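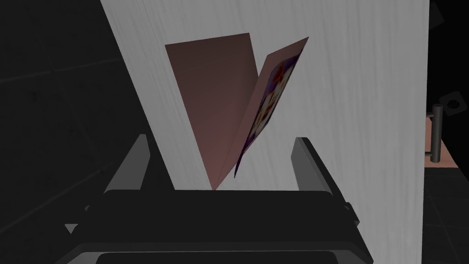
The folded card over the open gripper, with the pale panel behind it.

I've been putting off writing up Huvard for most of March, partly because I kept going back in to play with it (sorry, laundry). For anyone who missed my last post, it's the home simulator from Drumeritz, a little outfit in Plellville. You rent a virtual house by the month and send a robot around in it, and I've been paying for the 400-credit plan out of my own pocket.

My favorite thing so far is the view from the gripper itself. You get right down there with the fingers, and a greeting card suddenly looks enormous! I spent a whole evening on paper things alone, and I logged 183 tries before I thought to stop for dinner.

The body view is where I'd tell a beginner to start, though. You have both arms in front of you and the room stretching away past them, with the lamp and the TV down at the far end of the wood floor, and it's so much easier to keep your bearings.

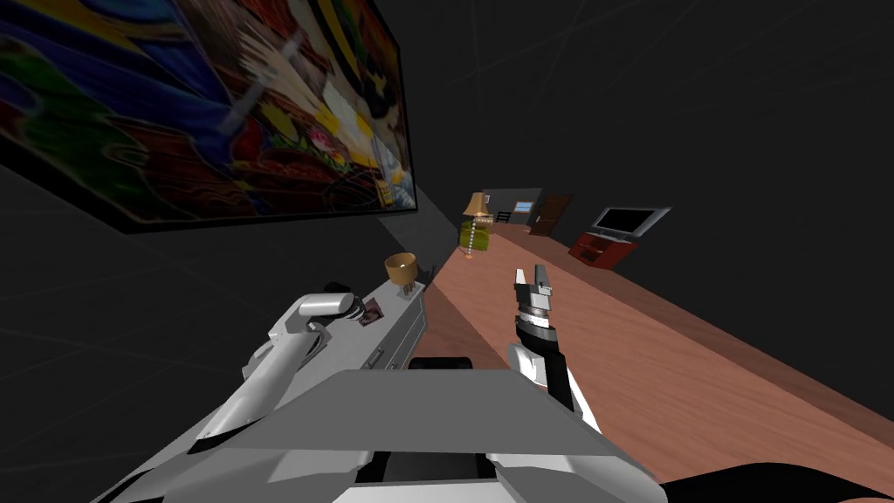 What I'd change

The lighting, mostly. Dark floors go nearly black from the gripper view, and I lean on the grout lines more than I'd like to know which way I'm pointing. There is a brightness slider, but it's buried in the Cabral settings panel, three menus deep, and it resets every time you log out.

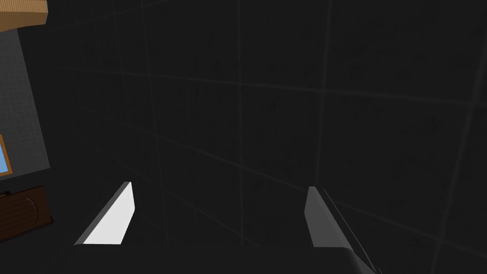
Open fingers over the dark tile, cabinet door at the left.

My saved runs are capped at 2000 on this plan, too, and I'm getting close. I wrote to support to ask if old ones can be exported and got a friendly answer the same afternoon (yes, one at a time, oh dear). I'm keeping my subscription through the summer anyway, and next I want to try the kitchen drawers.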